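Mondellow Opens Demonstration Room in Hultulcombe to Gather Training Examples for Robot Hands

HULTULCOMBE – Mondellow, a developer of control software for robotic hands, said today that it has opened a room at its Hultulcombe site used only for recording examples of handling work. The recordings will be used to train Verkell, the company's learning system for robots that pick up, turn and put down everyday goods.

The room has been in daily use since October. In that time operators have recorded 2,000 demonstrations covering 322 different items, most of them household containers, packaged goods and small tools. Mondellow plans to keep the room running through next year and to add new items every month.

Each demonstration is short. An operator wearing a tracked glove guides the robotic hand through a single task, such as lifting a tub by its rim or moving a carton from one shelf to another. The system stores the position of every finger joint, the force at the fingertips and the view from a small camera at the wrist. The operator then marks the attempt as complete, partly complete or failed. Failed attempts are kept – Verkell is trained on them as well, with the label attached.

"We spent a long time trying to get by with simulated data, and it took us part of the way," said Helmut Kramer, head of data at Mondellow. "A simulated bowl doesn't flex when you squeeze it. We needed a hand touching real things, many times over, with a person making the decisions."

The wrist view is central to the method. It moves with the hand, so the room behind it tilts and turns during a task, and an object near the palm can fill much of the view and lose its sharp outline. Verkell has to learn from those views because they are the ones it will have when it works without an operator.

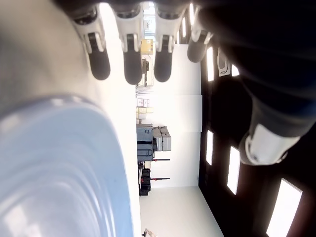 Equipment and Recording

The hand used in Hultulcombe has four fingers and a thumb, with white jointed segments and dark, rounded fingertips. It is mounted on a dark robotic arm. Mondellow chose a hand with this layout so that an operator's own finger movements could be carried over with little conversion.

Sessions last 37 minutes, after which the operator takes a break and the glove is calibrated again. The company set the session length after a trial period in which the quality of demonstrations dropped when people worked longer. At present 18 operators are trained to use the system. Most came from packing and assembly jobs and had no earlier experience with robots.

Lighting and background are left mostly as they are. Ceiling lights stay on, and cases and boxes remain along the wall during recording. According to Mondellow, an earlier set recorded against a plain backdrop produced a model that did well in the lab and poorly on a customer's floor.

"People ask why we don't tidy up more," Kramer said. "The places where this will be used have shelves and carts in them. The training data should have them too."

Use of the Data

The first customer to test a model trained on the Hultulcombe recordings will be Aguiar, a supplier of kitchen and storage goods. The trial will cover returns handling, where items arrive in mixed lots and in no fixed position. Aguiar staff will work next to the robot during the trial and will be able to take over by glove when a grasp fails. With the company's agreement, those corrections will be added to the training set.

Mondellow also intends to release part of the recordings to university groups under a research license. Terms will be published on the company's website once a review of the files is finished.

About Mondellow

Mondellow develops control and learning software for multi-fingered robotic hands. Its main product, Verkell, is used for handling tasks in storage, packing and returns. The company is based in Hultulcombe.

Requests for interviews and site visits can be sent to the Mondellow press office through the contact form on the company's website.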